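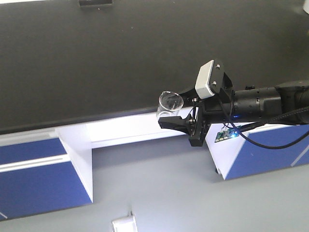
Ticket 1499
Product: Londine Fotstead bench, charcoal top, white and blue base cabinets
Category: Surface / finish
Status: Resolved, with one part on order

Opened by customer

Hi there! Second bench we've bought from you, first time I've ever had to write in, so forgive me if I ramble. The dark top on our Fotstead has started showing pale rings wherever we stand glassware. Mostly from the small beakers, which get put down and picked up all day long, but there's one larger ring near the sink end that looks like somebody's coffee mug (we don't allow mugs, so draw your own conclusions). They wipe off with a damp cloth and I think great, done, and then by the next morning they're back. Same place, same size. You can only see them if you crouch down and look across the surface toward the window.

While I'm at it, the pale strip along the front edge has come up a tiny bit at the left corner. My sleeve caught on it. It isn't urgent but I'd rather mention it now than after it's torn off.

What I've tried so far: water, then dish soap, then the Cui surface cleaner that came in the welcome box. The Cui made the whole area look streaky, so I stopped.

Reply from Londine support

Thanks for all the detail. Before we talk about the finish, could you let us know three things? What is your tap water like (hard or soft), how do the beakers get dried, and how much Cui did you use? Please don't try anything abrasive in the meantime, including the white foam sponges.

Customer update

Okay, answers. The water here is very hard, our kettle is a disgrace. The beakers get rinsed at the tap and left upside down on the rack, and if I'm being truthful they often come off the rack still a bit drippy. As for the Cui, I squirted it straight on the bench. A good long squirt. I have now read the bottle and it says to dilute it, five capfuls in a bucket, so that'll be my streaks!

I did a little test after lunch, too. I rinsed one beaker at the tap and another with the purified water we keep for making up solutions, set them both down dripping on a clean bit of bench, and left them overnight. Tap one left a ring. The other left nothing I could find, even crouching.

Reply from Londine support

Great test, and it points to limescale sitting on top of the finish. The top has a very fine texture, so a quick wipe takes off the loose part and leaves a film that is invisible until it dries. To remove it:

1. Wash off the old cleaner with plain warm water, twice, and dry the bench.
2. Mix one part white vinegar with 4 parts water.
3. Lay a cloth soaked in the mix over the rings for a few minutes. Keep it away from the edge strip, as the adhesive doesn't like it.
4. Rinse with purified water and dry with a microfiber cloth.

For the strip, please measure the length that has lifted and tell us whether the back of it still feels tacky.

Customer update

Did it this morning and wow. The small rings all went on the first go. The mug ring needed a second round and a bit of muttering. The streaks went too, and I hadn't realized how dull the whole top had gotten until one patch was back to proper charcoal and the rest wasn't, so of course I ended up doing the entire bench and lost my morning.

The lifted part of the strip is around 600 mm now, so more than I thought, and the back is not tacky at all, it's just collecting fluff. I've put masking tape over it. The blue panels underneath had some vinegar drips on them, which I wiped off right away, and they look fine.

One question: is there a mat you'd recommend for under the beakers? I saw the Skirkorlow one in your catalog but couldn't tell if it comes in anything except white.

Reply from Londine support

The Skirkorlow mat comes in white and gray, and either is fine on this top. Lift it and dry underneath at the end of the day or you'll get one very large ring. A replacement edge strip is on order under your warranty, expected in January. Leave the masking tape on until then. The fitting sheet will be in the tube with it.

Customer update

Gray please, just the one. We're drying the beakers properly now and I've moved the rack closer to the sink. No new rings since. Happy for you to close the surface part and leave the strip open until it turns up.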